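Visit report: Trelia office building, Lilldale
13 May 2024

The visit covered the fourth-floor workrooms and the plant area below them. Ismael Godoy of Skokley led the walk-through, which started at the loading entrance and took 3 hours including the break. Purpose: to compare the refitted rooms with the drawings issued in November.

The plant area was seen first. Filters are changed on a fixed schedule and the log is kept on paper next to the main panel. The log had 118 entries, the last 14 in a different format after the service contract moved to Châu. Access to the valves is tight on the north side. A person with a tool bag has to enter sideways.

Upstairs, the rooms were refitted without lowering the ceilings. Services run on the surface, which keeps the full window height and makes later changes simple. The cost is visual, and dust collects on top of the runs. Godoy said cleaning them is now a line item in the building budget.

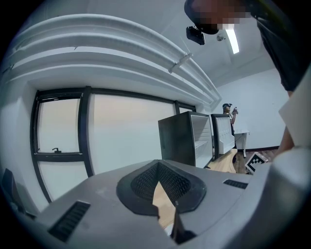 Building Services Department, Site Visits

The thick white run sits high on the wall over the window and curves down toward the corner, with a small white bracket clamped across it. The window has a black frame divided into panes, with a small latch low on the left one. Lighting is a long fluorescent fixture on the white ceiling.

Open points: drawing 4 still shows the old route of the run and should be reissued. Spare brackets are to be listed by room.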